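特林道办公家具展厅走访记录:桌面、走线与收边

二月上旬到特林道(Trindau)的办公家具展厅看了一次,上午十点进场,下午两点前离开。此行目的是为资料室更换阅览桌收集实物数据,重点看桌面处理、走线孔和边缘收口三项,椅类和柜类未细看。

展厅在园区二层,单层面积不大,地面铺灰色地毯。入口左手为塞尔特(Selter)系列,以会议桌为主;右手为基斯(Kiss)系列,以单人工位和阅览桌为主。两个系列桌架通用,差别在面板和配件。接待台备有纸质规格表,尺寸、承重、表面处理分栏列出,查阅方便。价格不在表内,需另行询价。

基斯系列常备14种面板,浅色木纹占多数。样桌可以随意触摸和放置物品,展厅不作限制。我们在几张桌上分别放了书和文具,从坐姿和站姿各看一遍反光情况。亮光面板在顶灯下反光明显,坐姿时如光源在正前方,阅读纸质材料会受干扰;哑光面板无此问题,但指印较难擦净。

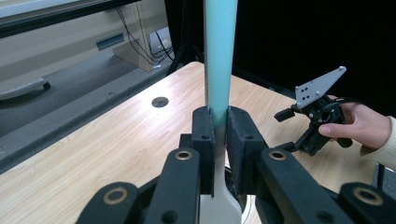

浅色木纹桌面,亮光处理,左侧可见圆形孔,桌边为深灰色。

走线孔按规格表为60毫米孔径,可选配盖板。开孔位置默认靠近桌面一侧,也可在下单时指定,但距边缘有最小值限制,图纸上需注明。资料室现用桌没有开孔,台灯线一律从桌沿垂下,换新后这一条应列为必选项。建议同时订盖板,不用时封闭,避免小件文具落入。

收边方面,深色边条与浅色面板对比较强,桌沿位置容易辨认。样桌转角处用手摸过,接缝平整,未见起翘。边条损坏后能否单独更换,展厅答复为可以,须返厂处理,周期未给出确切数字。

清洁要求单独问了一项。资料室入口常年放置普瑞尔(Purel)免洗洗手液,读者使用后常直接接触桌面。展厅方面的说法是短时接触无碍,积液应及时擦去。这一点没有书面依据,已请对方补充测试说明。

尺寸以现有房间为准核算。过道净宽要求不小于1000毫米,按现有布局,宽桌方案放不下,只能选窄桌并排。展厅全部在展样品超过173件,当天只看了其中阅览桌部分。

待办:索取亮光、哑光面板小样各一块,放到资料室靠窗和背窗两处对比;确认走线孔定位图;询问边条返修费用。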